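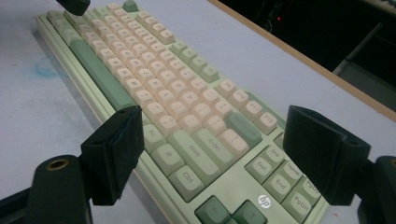
A keyboard task on the bench, with a hand-held gripper's fingers on either side of the keys.

Ibarra plans to buy hand-held grippers before it orders any more robot arms, according to an equipment plan released 03/07/2018.

The plan covers 20 hand-held grippers, bought in pairs, and 2 arms. The arms were first on last year's list. They have been moved to the second half of the budget, and that money will stay frozen until the first 10 pairs have been in use for a full quarter.

Two suppliers, Kilora and Zestach, were asked for prices. Kilora came in lower on the grippers themselves but charges separately for cables and replacement fingers. Zestach includes a set of spare fingers with each pair and wants a longer contract. Ibarra has not picked one. Bids close in August.

Desk items such as keyboards go on a separate line with tables and boards. That line is small, and the plan says it can be spent without further sign-off. Cables are budgeted at double last year's amount after several work days were lost waiting for replacements.

Storage and computer time were left out and will be priced later. 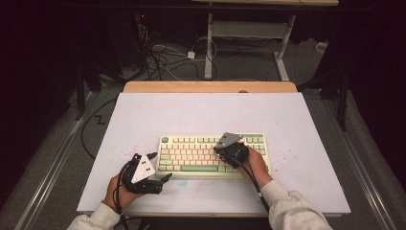 Travoteo said it went through the same purchase last year and would put more money into spares. The grippers were the easy part of the budget, it said, and fingers and cables were reordered twice before the year was out. It also advised asking both suppliers for delivery times in writing before signing for the full order.

Ibarra said delivery terms will be part of the bids. The arms will be priced again once the gripper order is placed.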